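Search this site Enter keywords Go

Print this page | E-mail to a friend

The Long Goodbye at Skolerdale

The script said the vet would die in August, and the whole town of Lavness had an opinion about it, mostly the wrong one.

I had been storylining Skolerdale for longer than I care to admit. In that time we had killed a publican, two brides and a horse. The horse drew 1,689 letters of complaint. The brides, between them, drew 200. So when the producer came in with her good scarf on and told us the vet's death would "stop the nation", I wrote it down and put a question mark beside it.

"He falls in the quarry," she said.

"We've done the quarry."

"He's pushed in the quarry."

I asked who pushed him. She said that was what would keep people watching, by which she meant she didn't know either.

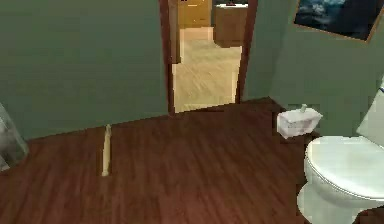
The actor found out at 5 in the afternoon, the way they all did, by reading it in the Gakero magazine somebody had left in the makeup van. He came up to the writers' room still wearing the vet's rubber boots. I'd expected shouting. He sat down and ate one of our biscuits.

"Is there a body?" he said.

It was a fair question. In our line of work a man without a body is on a long holiday. His screen wife had been buried at sea and was back in five months with a tan and a different nose.

"They haven't decided," I said.

"So I'm dead until the ratings drop."

"You're dead until your agent rings."

He thought about that. He had a boat on order, he told me, and a part in a detective thing that might come to nothing. I have heard about a great many detective things. I gave him the last biscuit.

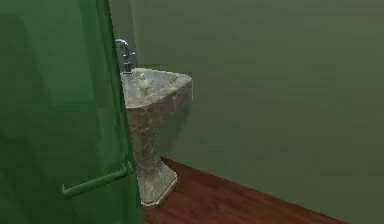
Part Two: The Quarry

They shot it at night, in rain from a hose, while the real rain held off out of spite. The Jurić brothers were both suspects by then – so were the widow, the priest and the girl from the feed store – and each of them had to film the push so the secret wouldn't get out. That made five murderers and one vet, who went over the edge onto the same crash mat every time with the same colourless little cry.

By the third murderer the crew were running a book on it. I put my money on the priest. I was writing the thing, and I still lost.

The producer stood beside me under the umbrella. "There won't be a dry eye," she said.

I looked at the vet, who was sitting on the mat with a thermos, waiting for the feed store girl to find her mark.

"Do we see him land?" I asked.

"No," she said. "Why would we see him land?"

I went back to the van and started on the episode where they find his hat.

Print this page | E-mail to a friend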